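Foro Grivari > Clásicos > Compra, venta y subastas

Vender un clásico en subasta sin precio de reserva, ¿locura?

Publicado por marchalenta – 2020-03-26

Buenas a todos. Voy rápido que escribo desde el móvil.

Tengo un coupé del 67 que era de mi padre. Motor original, números coincidentes según el papel de la fábrica, pintura rehecha en los ochenta (no en su color, ojo). Lleva parado en el garaje desde diciembre. Antes lo movía un par de veces al mes y ya ni eso.

La casa de subastas Pelirholm me ha ofrecido meterlo en su venta de otoño. Me dan dos opciones: con reserva, y entonces comisión normal y página interior del catálogo, o sin reserva, comisión rebajada y doble página con reportaje de fotos. El chico que me llamó insiste mucho en lo segundo. Dice que sin reserva se anima la sala, que la gente levanta la mano más alegre. Puede ser. Pero también puede salir por cuatro duros y no hay marcha atrás, ¿no?

Mi cifra en la cabeza son 70 mil. Por menos de eso prefiero quedármelo, la verdad. Un particular me dio una señal de interés por algo menos, pero desapareció y no contesta.

Dudas:
¿Alguien ha vendido sin reserva y le ha salido bien?
¿El color cambiado resta tanto como dicen?
¿Se puede negociar la comisión o es lo que hay?
Y el transporte hasta la sala, ¿quién lo paga normalmente? En el contrato no lo veo por nigún lado.

Gracias de antemano.

Luswood

Si tu cifra es 70 y por debajo no vendes, ya te has contestado: con reserva. Sin reserva es para quien quiere vender sí o sí. Herencias con varios hermanos, gente que necesita la plaza de garaje, colecciones grandes donde si uno sale flojo otro compensa. Tú tienes un coche solo y le tienes cariño.

Lo de la sala animada es verdad a medias. Lo he visto funcionar con coches raros, de esos que salen una vez cada diez años, con tres o cuatro postores que ya se conocen. Con un modelo del que hay varios en venta a la vez, el que viene a pujar viene con su tope apuntado en un papelito y de ahí no se mueve.

Lo que sí te diría – pide que te pongan la reserva por escrito y quién puede bajarla. En algunos contratos la casa tiene margen para adjudicar por debajo de la reserva sin llamarte. Léelo entero, anexo incluido. Pregunta también qué te cobran si no se vende, que a veces hay gastos de retirada, de almacén, de fotos… Y si luego lo vendes por tu cuenta a alguien que lo vio en el catálogo, muchas te piden la comisión igual durante unos meses.

Transporte: casi siempre el vendedor. Pero se pide. A mí me lo descontaron en la segunda llamada, sin discutir. La comisión del vendedor se negocia también, la del comprador no.

El color: resta, sí. Cuánto depende de quién haya en la sala. Si conservas fotos antiguas con el color de origen y facturas del repintado, mételo todo en una carpeta y llévala. La documentacion vende más que el brillo. No lo repintes ahora, eso seguro, no lo recuperas.

tuercafloja

yo vendi el mio en internet y sin subasta ni nada. 35 dias anunciado. mucho curioso y mucho cambio por moto. paciencia

Rangi Te Moana

Un poco en contra de lo de arriba. Vendí sin reserva hace dos años, una berlina inglesa, nada exótico. Estimación baja puesta a propósito, y acabó por encima de la estimación alta. Suerte en parte, había dos señores picados. Pero la estimación baja atrae, eso lo tengo claro. También te vale con reserva: pide que la pongan pegada a la estimación baja y no arriba del todo, que si no se enfría.

Cosas prácticas que aprendí, sin orden:
Ve a una venta antes de firmar. De público. Mira cómo describe el subastador los coches de gama media, a esos les dedican un minuto y poco.
Qué número de lote te toca. Ni de los primeros ni después de la comida. Se puede pedir, no siempre hacen caso.
Que arranque. Parece tontería. Si está parado desde diciembre, batería, gasolina nueva, frenos, moverlo unos kilómetros. Un coche que entra empujado en la sala pierde dinero delante de todos.
ITV al día aunque te digan que da igual.
Seguro mientras está en depósito – a nombre de quién y por qué valor. El mío estaba por la mitad de lo que valía y me enteré depués.
Plazo de cobro. A mí me pagaron tarde, con la casa llamando al comprador cada semana.

Y pide una segunda valoración, a Tuhumury por ejemplo, que hacen tasaciones sin obligación de venta.
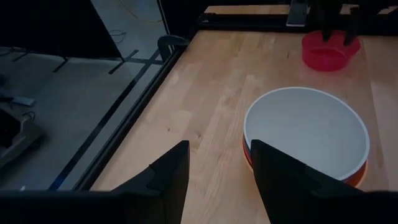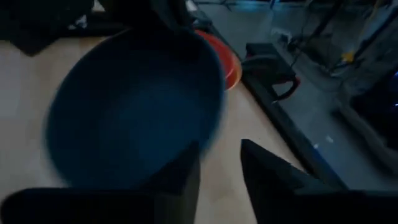
marchalenta: gracias Rangi, lo de la estimación baja no lo había pensado. Firmo con reserva si me aceptan los 70 y me aclaran por escrito lo de adjudicar por debajo. Lo del seguro lo pregunto mañana mismo. Lo de la batería también, que estará muerta, seguro.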